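Ornico Clear Matt Table Oil, 225 mL tin
Reviewed by Fatima Chauke
Posted 8/17/20

Ornico sells this as a single-coat finish for indoor furniture. It is a blend of plant oils and wax with a drier added, sold in one sheen level and one colour (clear). I bought mine at the hardware shop in Hindton and paid the shelf price. The test piece was my work table, which has a pale wooden top 1188 mm long and had been finished in a water-based polyurethane that had worn through where my forearms rest. I also coated offcuts and kept them in a cupboard as controls.

The main question was colour shift. Most oils turn pale timber yellow within a year and the previous product I used, Magagula Furniture Oil, did so in a few weeks. The second question was whether a single coat is really enough. 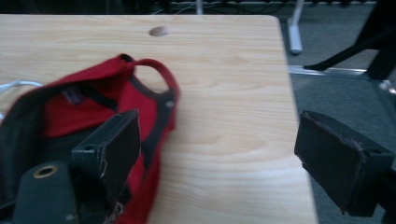 Preparation

The label calls for bare, clean timber sanded no finer than P150. The data sheet on the Ornico site says P180. I contacted the company about the discrepancy and was told to follow the data sheet, as the label is from an earlier batch. I sanded the top to P180 and one of the offcuts to 400 to see what would happen. The finer surface took up noticeably less oil and the result was patchy at the ends of the board. Follow the sheet.

All of the old polyurethane has to come off. The oil will not bond over it, and any leftover patches stay tacky and can be rolled off with a thumb the next day. A card scraper was quicker than the sander for this. Vacuum afterwards, then wipe with a barely damp cloth and let the timber dry fully. I did not use a tack cloth, as the residue from some brands interferes with curing.

Application

Consistency is similar to thin honey. It needs a proper stir, as the wax settles into a firm layer at the bottom of the tin and shaking does not lift it. I spread it with a plastic scraper, worked it in with a white nylon pad and wiped off the excess with cotton rag after 15 minutes. The instructions allow up to 30 in cool conditions. In a warm shed I would not go near that figure. The oil starts to drag well before then and the pad leaves swirls that are hard to buff out.

Coverage is good. The tin did the table, the offcuts and a small stool with a little left over. The remainder skinned over within a fortnight even with the lid tapped down, so plan on using the whole tin or decanting it into something smaller with less air above it.

Smell is moderate on the day and gone in a week. There is solvent in it despite the leaf on the label, so keep a window open. Rags must be laid flat outdoors or put in a bucket of water, as with any drying oil. The warning about this is on the back of the tin in very small type and should be on the front.

Curing

The top could be touched the next morning. Light use is permitted after two days and full cure is stated as seven. A fingernail still marked the surface on day five and no longer did on day eight, so the stated time is near enough. I kept bags, cups and laptop off the table for that period. 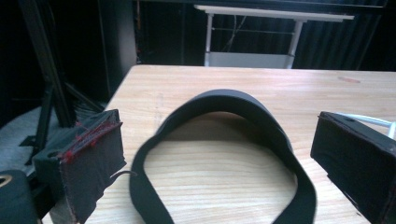 Elastic band on the tabletop

Colour and sheen

The oil deepens pale timber slightly when it goes on. Compared with the raw offcut, the treated one is a shade warmer but not yellow. Figure in the grain stands out a little more than it did under the polyurethane, mainly in the oval areas where the growth rings run out at the surface. Knots and filled spots go darker than their surroundings.

I applied the finish in February and have compared the table against the cupboard offcuts since. The end nearest the window has moved a little. The rest has not moved to any degree I can pick by eye. Magagula over the same period was plainly amber.

Sheen is flat, with no visible reflection at normal viewing angles. Areas that get rubbed a lot become slightly glossier, and a light pass with a nylon pad brings them back.

Wear

For abrasion I used a weighted block faced with dry cotton and ran it for 2000 strokes over one offcut. The surface burnished but did not break through. The same block with a damp cloth and dish soap dulled the finish much sooner, and water began to soak in rather than bead. Anyone using this on a kitchen table should expect to re-oil the busy areas once or twice a year.

Liquids on a cured offcut, left for an hour under a glass:

Water: no mark.
Black tea: no mark.
Red wine: faint ring, gone after a wipe with oil.
Lemon juice: dull spot, permanent until sanded.
Methylated spirits: finish softened. Keep it away.

Rubber and soft plastics are worth a mention. The feet of a desk lamp left a grey print after a month in one spot. Plasticisers migrate into most oil finishes, and this one is no better or worse than its competitors. Cork pads fixed it.

Repair

Spot repair is the best reason to choose an oil over a film finish, and this one repairs well. I sanded out the lemon mark, wiped on a few drops, buffed, and could not find the edge of the patch a week later. The same job on polyurethane means recoating the entire top.

Comparison

Gakden Hard Oil is the obvious alternative. It resists soap better and costs more per litre, but it requires a second component mixed in just before use, and whatever is not used that afternoon is wasted. It is also slightly pinker on pale timber. For a kitchen I would pay for the Gakden. For a desk, shelves or a bedside table the Ornico is easier to live with.

One coat was sufficient on the flat top. End grain needed two. The label does not mention end grain at all.

Good: very little yellowing, flat sheen, easy spot repair.
Bad: short shelf life once opened, label and data sheet disagree, weak against soap and acid.

Rating: 4 out of 5 for desks and shelving, 3 out of 5 for kitchen use.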